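Laundry Room Safety Checklist, With My Comments
Grirnmont, ground floor
Walked through 9/11/22 by Sayaka Sakamoto

Okay, same list as February, same clipboard, new pen! I mark each thing OK, WATCH or FIX and then I ramble underneath, and if you only want the marks you can skip the rambling. Apolinar Bautista gets the FIX items since he's the one with the tools (and the knees for getting behind a washer, which I no longer have). Print it, scribble on it, steal it for your own place.

WATER

1. Shutoff valves turn by hand
OK. Both of them, hot and cold, a full turn closed and a full turn open. The cold one was so stiff last winter that I needed a wrench and some bad language, and you do not want to be hunting for a wrench with water coming at you. Apolinar worked it back and forth for a while and put a new handle on it. Please give them a turn when you pass by. Gently!

2. Fill hoses: bulges, cracks, rust at the fittings
WATCH. The hot side is fine. The cold side has a little crust right at the collar, greenish, and I wiped it off so we can see if it comes back. I run a dry paper towel all the way around each fitting and look at the towel, which is a better test than looking at the hose. It came away dry. These are the Cokska braided ones and the tag says when they went on, so somebody was thinking ahead that day. If the crust is back next time I'm just going to buy a new one and stop thinking about it.

3. Drain hose secured and not kinked
FIX. It's clipped, but the clip has gone soft and I could pull the hose out of the standpipe with two fingers. That's a flood waiting for a spin cycle. New clip, or even a decent zip tie for now. Bañuelos has the clips in the aisle with the faucet washers, bottom shelf, and I'd get a couple while you're there.

4. Washer level, doesn't walk
OK. I leaned on all the corners, no rocking. Ran a spin with the door latched and my coffee sitting on top and the coffee stayed put (don't tell me off, I was holding the saucer). If you hear it thumping, stop it and spread the load around before you start it again. One heavy bathrobe by itself will do it every time.

5. Door seal and glass
WATCH. I pulled the rubber back all the way around and found a sock, a hair tie and some gray goo at the bottom. No tears in the rubber. The goo I cleaned out with a rag and warm water and then left the door open a crack to air. We've talked about leaving the door open before and I know it's in the way of people's shins, but a crack is enough.

ELECTRICAL

6. Washer plugged straight into the wall
OK. No extension cord, no power strip. Plug is snug, faceplate is cool to the touch after a full cycle, no brown marks around the slots.

7. Outlet test button
OK. Pressed TEST, it clicked off, pressed RESET, it came back. Takes less time than reading this sentence. Do it every month, and if it ever doesn't click off, tape a note over it and call Apolinar.

8. Cords and cables on the floor
FIX. I write this one up every single time and I'm going to keep doing it! There's a thin black cable on the carpet by the office chair, curving along in loose loops toward the right-hand side of the room. Loops are the worst kind. A straight cable you might kick, but a loop will catch your toe, and you're usually looking over the top of a pile of clothes when you come through. It's also close to the chair casters, and a caster rolling over a cable again and again will chew up the jacket until there's bare wire. Pull the slack in, run it along the baseboard, and put a couple of those stick-on clips on it. I'd rather have it look ugly along the wall than pretty across the floor.

FLOOR, BASKETS AND WALKWAYS

9. Clear path from the door to the washer
WATCH. You can get through, but you have to know where you're going. My rule is that I should be able to walk it with a full basket on my hip and my eyes on the washer door. Today I had to look down more than once. See number 8, and see number 11 too.

10. Baskets up off the floor, on something that holds them
OK, and I'm happy about this one. The white plastic basket is sitting up on the light wood stand, and the top of the wood is a bit bigger than the bottom of the basket, with a border showing around it. That's what you want. If the basket hangs over an edge, it'll tip the minute you drop wet jeans on one end. Mostly black clothes in there when I came by, all bunched up toward the middle, and that's a good place for the weight to be. I pressed down on each corner of the wood and it didn't wobble. One small thing for whoever's sorting: darks in the basket, colors on the side, and please don't leave a sleeve dangling to the floor where it can wrap around a foot.
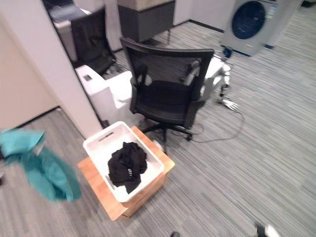 11. Rolling chair parked where it can't roll
FIX. I like that chair, I fold in that chair, but it's right behind the stand. Bump the stand backward and it meets something on wheels, and then you've got two things moving instead of one. On carpet it won't go far, I grant you. Still, park it over by the wall when you're loading and bring it back when you're folding. And nobody stands on it to reach the shelf. Not for a second, not if you're only getting one thing. There's a step stool behind the door, and that's what it's for.

12. Carpet edges and seams
WATCH. I'd never have put carpet in a room with a washer and I've said so at length, but it's what we have. The edge near the doorway is starting to lift. I pressed it back down and it stayed for as long as I stood there. Some carpet tape would hold it. I also went around in my socks feeling for damp patches (very scientific!) and didn't find any near the hoses, so good.

13. Step stool
OK. Feet are all there, the rubber's grippy, the hinge locks with a proper click. I'm 259 pounds in my winter boots with a basket in my arms and I'd like anything I stand on to have an opinion about that in writing, so I read the rating label and it's rated for more. If you ever peel that label off, I will know.

SOAPS AND STUFF

14. Detergent closed and up high
WATCH. The lid was off the Cloltora tub. It was on the shelf, where it belongs, but with the lid next to it. We have little visitors sometimes and the tabs look like candy. Lid on until it snaps, each time, even if you're coming right back.

15. Bleach kept away from the ammonia cleaner
FIX. Side by side again. I moved the window cleaner to the cabinet under the sink and that's where I'd like it to stay. They don't have to spill much to ruin your day. I'm going to put tape on the shelf with names on it, and you can all roll your eyes.

16. Nothing decanted into drink bottles
OK. Thank you!

AIR AND FIRE

17. Vent fan
WATCH. It runs, but it sounds tired. I held a square of toilet paper up to the grille and it stuck, though only just. I vacuumed the fuzz off the outside. The inside needs the cover popped off and I ran out of arms.

18. Smoke alarm and extinguisher
OK. Alarm chirped when I pressed it, and now so do my ears. Needle's in the green on the extinguisher, pin's in, hook's still in the wall. It had a towel hung over it, which I took down. Hang towels anywhere else.

WHAT'S LEFT FOR APOLINAR

There are 4 FIX marks: the drain hose clip, the floor cable, the chair, and the bleach shelf. The last one I've already half done, so really you've got 3, and the chair is something any of us can do by giving it a push. I'd start with the hose clip if you're picking, then the cable. The clips from Bañuelos and the ones for the baseboard are different clips, by the way, don't come home with one kind like I did.

Carpet tape is in the blue toolbox, under the sandpaper. I checked and there's enough on the roll for the doorway edge. If you want company while you're back there with the hose, knock on my door and I'll hold the flashlight.

Next walk-through is mine again unless somebody wants it. Signed, Sayaka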